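Two Arms on a Table: A Skeptic's Report from the Trornby Workshop

By Sigrun Torvik
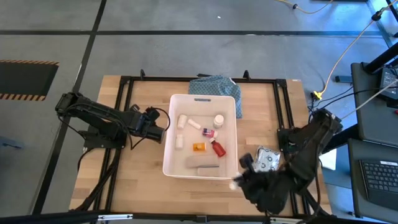 The pitch at the August meeting was that a shared robot would bring more people into the shop. I voted against it. My view was that the bench space was worth more than the novelty, and that the money would go on cable. The vote went the other way, and the build, which its makers call Korkent, now has the back corner. I'll grant that the table is a decent piece of work: butcher block, black rail around the top, an arm on each side with its base fixed to the rails, so nobody had to drill the wood to move a base. On the cable I feel I have been proved right. There is a thick bundle of it running down the left rails, more along the near edge, and two yellow leads coming in from above that I have already ducked under twice.

The job the builders have set themselves is sorting a bin of bottles and small boxes. Pick one up, put it down somewhere else, repeat. They chose pharmacy-type packaging on the grounds that every household has a drawer of it and it comes in awkward shapes. Fair enough. A round bottle lying on its side is a nasty thing to grab, and a flat packet is worse. But I would like to hear less about the household of the future and more about how many tries it takes.

So I asked for numbers. The target is 100 picks in a row without a person reaching in. The best run to date is six. That was with one arm. With both arms working the same bin, they spend a good part of the time getting in each other's way, and the best run is three. I was told the second arm will pay for itself once the timing is sorted out. I was told the same thing about the Amundsen lathe.

Some things I would like to see before the group asks for another cent:

A stop button I can reach from the door side of the table. At present I have to walk around.

The floor leads covered or rerouted. The drag chain from the old Trikau router is still on the shelf and would do for part of it.

A written list of what has been spent. "Mostly donated" is not a figure.

The builders are in on Thursday evenings from 7, and they are patient with questions, including mine. If you have done any wiring, go and offer to help, as they could use it. If you only want to watch, stay on the near side and keep your sleeves out of the bin. The bench next to it can still be booked, though you will want to bring your own lamp.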